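# Kann die Maschine das schon? Eine Anleitung zum Selberprüfen

Dezember 2018

Immer wieder werde ich gefragt, ob man sich für die Werkstatt oder gar für den Haushalt nicht langsam einen Greifarm anschaffen könnte, der einem die lästigen Handgriffe abnimmt. Meine Antwort fällt meistens länger aus, als die Leute sich das wünschen, und darum schreibe ich sie jetzt einmal ordentlich auf, mit einer Anleitung, nach der ihr eure eigenen Arbeiten durchgehen könnt. Es geht um Stoff und um Zahnräder, denn an diesen beiden habe ich am meisten gelernt.

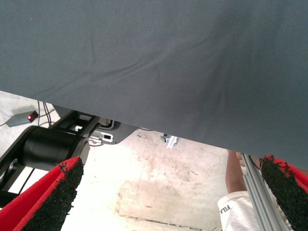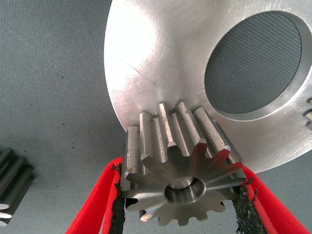 Ein Zahnrad ist für zwei Finger mit rauem Belag eine dankbare Sache. Es ist steif, es hat immer dieselbe Form, und wenn man es einmal sauber gefasst hat, dann weiß man ziemlich genau, wo jeder Zahn steht. Ein Tuch dagegen sieht nach jedem Anfassen anders aus. Wer schon einmal mit jemandem zusammen ein Spannbettlaken gefaltet hat (und dabei verheiratet geblieben ist), der ahnt, was da auf eine Maschine zukommt!

## Schritt 1: Die Arbeit in Handgriffe zerlegen

Nehmt euch ein Blatt Papier und schreibt eine einzige Tätigkeit auf, zum Beispiel »Zahnrad einsetzen« oder »Tischdecke zusammenlegen«. Darunter kommt jeder einzelne Handgriff. Seid dabei bitte kleinlich. »Zahnrad nehmen« sind bei mir schon drei Zeilen: finden, greifen, so drehen, dass die Bohrung richtig liegt. Mein erstes Blatt hatte fünf Zeilen, und nachdem Lesego Zulu aus der Werkstatt in Grerkgate darübergegangen war, musste ich ein neues anfangen. Sie hatte völlig recht, ich hatte das Nachfassen vergessen, und das machen wir Menschen ja ständig, ohne es zu merken.

## Schritt 2: Jeden Handgriff einstufen

Ich schreibe hinter jede Zeile einen Buchstaben:

- **F** für fest: Das Teil behält seine Form und liegt immer ähnlich.
- **G** für gefühlig: Man muss Widerstand spüren und nachgeben, etwa beim Einfädeln von Zähnen.
- **W** für weich: Das Teil verformt sich beim Anfassen.

Die F-Zeilen könnt ihr mit gutem Gewissen abgeben. Bei G kommt es sehr auf die Steuerung an. Wenn Zahn auf Zahn trifft statt auf Lücke, dann wackelt ein Mensch ein klein wenig und schon rutscht es hinein. Eine Maschine, der man das Wackeln nicht beigebracht hat, drückt einfach weiter, und das tut weder dem Rad noch den Fingern gut. Bei W bin ich bis heute vorsichtig - dazu gleich mehr.

## Schritt 3: Fünfzigmal versuchen

Bitte glaubt keinem Film, in dem es einmal klappt. Unser Versuch heißt Pelon und ist herrlich langweilig: 50 Durchgänge, jedes Mal das Teil ein bisschen anders hinlegen, und eine Strichliste führen. Dabei wird nichts zurechtgerückt, auch wenn es in den Fingern juckt. Was abrutscht, zählt als Fehlversuch, und was man am Ende von Hand retten muss, ebenfalls.

Über alle Arbeiten zusammen stehen in meinem Heft inzwischen 3.328 Durchgänge. Für die ersten 3.000 habe ich noch mit Bleistift gestrichelt, danach hat mir Lesego eine kleine Tabelle gebaut, die ich sehr empfehle.

## Schritt 4: Stoff gesondert prüfen

Legt das Tuch zuerst flach hin und lasst nur eine Kante anheben. Wenn das zuverlässig geht, kommt das Anheben mit einer Falte darin, und erst dann das Zusammenlegen. Achtet besonders darauf, ob die Maschine eine Lage fasst oder zwei. Mit unserem älteren Greifer, dem Drenico, war genau das der Punkt, an dem wir im Februar beinahe aufgegeben hätten. Ein rauer Belag an den Fingern hilft ein gutes Stück, nur lässt er feines Gewebe ungern wieder los, und dann hängt das schöne Tuch schief am Finger.

## Und lohnt es sich nun?

Für das Sortieren und Zureichen fester Teile: ja, wenn ihr viele davon habt und Geduld beim Einrichten mitbringt. Fürs Einsetzen von Zahnrädern würde ich noch jemanden danebenstellen. Die Wäsche lege ich weiterhin selbst zusammen, abends, mit dem Radio dazu, und ich rechne damit, dass das noch eine ganze Weile so bleibt.

Wer die Liste ausprobiert, darf mir gern schreiben, welche Zeilen bei ihm ein W bekommen haben. Den Bogen zum Ausdrucken findet ihr im Ordner »Sang«, gleich neben der Tabelle.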